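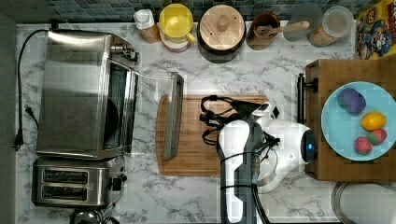 The arm at the counter, with the toy food on its blue plate.

We've had the arm at Dullum since February, and people keep asking me what it changed. Mostly the shifts. There used to be two of us resetting the counter between runs, and now I do it alone while Yamuna Nair goes through the logs next door. She likes it better. I miss the talk. 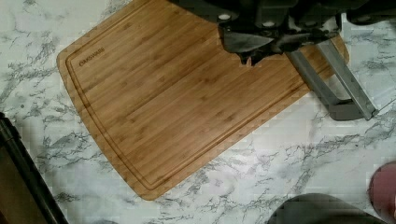 My hours are the same, but I spend 15 minutes of each one waiting - not resting, because I have to stay within reach of the stop button. Nobody planned for that part of the job. I asked for a stool and a say in the schedule. The stool came on 5th August.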